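ok thread on moving my whole sewing/mending business out of the spare bedroom and into a rented unit. quick one bc I have hems to do

1/ been in the bedroom three years. zippers, hems, coat linings, one wedding dress I will not discuss. the bed was my cutting table. my back has opinions

2/ looked at two places. one over the bakery on Liltley Road, lovely light, stairs like a ladder. no. the other is a ground floor unit behind the tile shop. ugly. has a sink. took it

3/ rent is 964 a month. typed that into my notes app and then went and lay down for a bit

4/ so the prices have to go up. plain pant hem goes to 20. lined pants more. jeans with the original hem kept, more again, it takes forever and everyone thinks it's the easy one

5/ emailed all the regulars before I moved. 155 emails, sent in batches bc my account kept locking me out. two people unsubscribed. one wrote back "about time" lol

6/ the machines. I have a Nova for straight stitch and a Zosura serger I bought used. the serger weighs as much as a calf. do not carry a serger down a driveway in sandals

7/ thread got its own trip. I pack it by color, not by weight, and I regret this every single time. black and navy look identical at 9pm under a garage light so now there's a drawer called "black?"

8/ insurance. get it before you bring customer clothes in, not after. mine wanted a list of everyhting on the rack with a value next to it. what is the value of somebody's dad's overcoat. I put the replacement cost and felt bad

9/ the sign. wanted hand painted, got vinyl. Ziółkowski Alterations just barely fits across the door and the sign shop left the accent off the first one. second one is right. first one is in the bathroom

10/ lighting is the thing to spend on. skip the fancy chairs. I got two daylight lamps and found a pulled thread I'd missed on a skirt I had already pressed AND bagged

11/ still deciding how to hold the small stuff, pins, chalk, bobbins, hooks and eyes. bins? trays? leaning toward little open baskets so I can see in
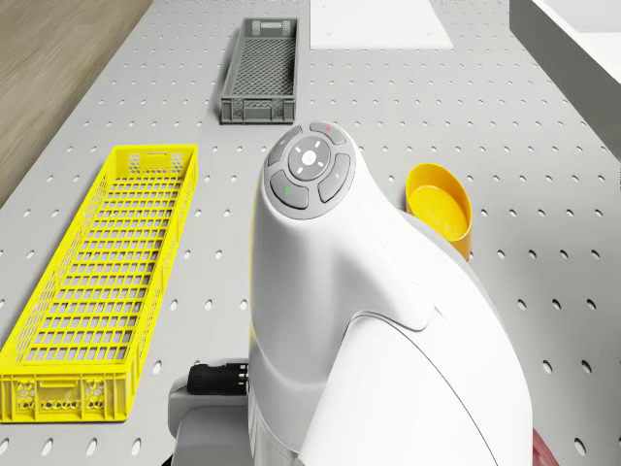 small dark gray basket, mesh sort of floor, holes in the end walls. this shape, narrow and long

12/ pins would go right through a floor like that I know. pins stay in the tin. the baskets are for bobbins and zippers

13/ hours are 10 to 5, closed when the tile shop is closed bc they lock the gate. found that out from the wrong side of the gate

14/ opening June 11, 2026. drop offs only for the first week, fittings after that, I still have no curtain for the changing corner and a shower curtian is not going to cut it

15/ if you have a bag of mending that's been in your trunk since winter, bring it. wash it first. please wash it first

ok hems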